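Chathurika Saha had the kettle on before I was through the door, and we were well into our second cup before either of us remembered that I had come to ask her about picture books. She has made a great many of them over the years, but it was the newest, Halley and the Long Wet Night, that I had read on the train that morning, and then read again because the trip was longer than the book.

"People always ask where the badger came from," she said, settling into the chair by the window. "I wish I had a better story! I was trying to draw a dog. My dogs have never been any good, and my editor looked at this one and said, well, that's a lovely badger."

The editor was Kasun Karunaratne, who has looked after her books at Jayasinghe since the first one, and who joined us a little later with a bag of rolls and a number of opinions. He remembers the dog differently. "It was a bear," he told me, quite firmly. "A thin one." 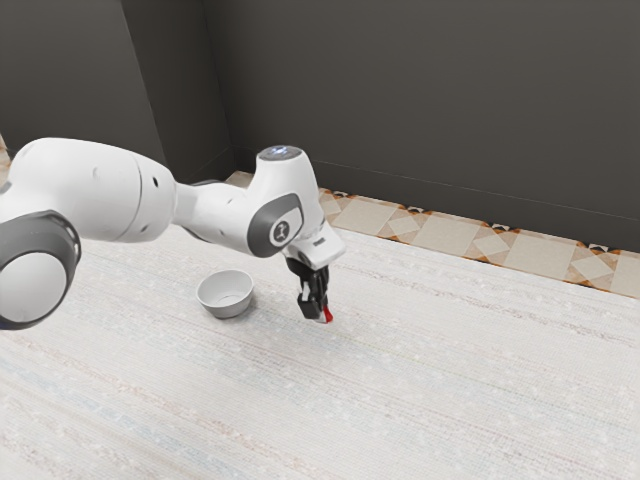

A robotic arm over a pale floor covering, in a computer-rendered view.

I wanted to know how the two of them work, because the Halley books have so few words in them, and those few feel as if they have been carried a long way. The new one has 574, Chathurika told me, and the first draft had far more than that. She writes everything out in longhand, reads it aloud in the kitchen, and crosses out whatever she trips over. Then she mails it to Kasun, who reads it aloud to himself in his own kitchen and crosses out some more.

"We had a terrible argument about the word 'puddle,'" she said. "It was in there over 70 times, if you can believe it. Kasun wanted most of them gone and I wanted every single one. Children love the word. You should hear a room full of them say it."

"I still think it's too many," said Kasun, buttering a roll.

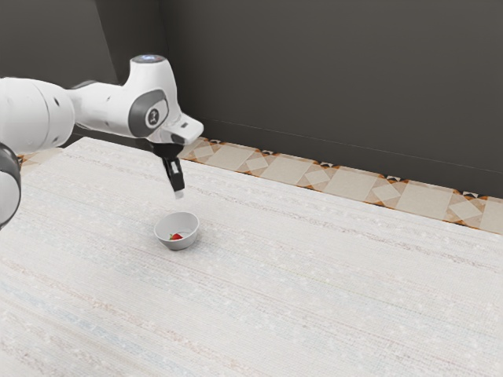
Halley lives in a town called Vileck, which has a river, a bakery and one very steep street, and which readers have been trying to find on maps ever since the first book came out. Chathurika based the street on the one where her grandmother lived. The grandmother is in the books too, as the old goose who sells buttons, and she lived to 87 and never quite forgave the likeness. "She said the beak was unkind," Chathurika said. "But she kept a copy by the bed, and she made every visitor look at it."

We talked for a long while about color, and about the blues in the night pages, which she mixes herself and has never managed to match from one book to the next. She turned 74 in December and her hands get tired now, so she paints in the early morning and leaves the afternoons for letters. She answers all of them, including the one from a boy who wrote to say that the ending was wrong and enclosed a different one.

"His was very good," she said. "The goose gets a boat."

There is another book on the way, set in the woods at Trorard on the far side of the river, and she let me see three of the sketches. I promised not to say who is in them. Kasun would only tell me that it is due in the spring, that it is late already, and that they haven't yet agreed on the title.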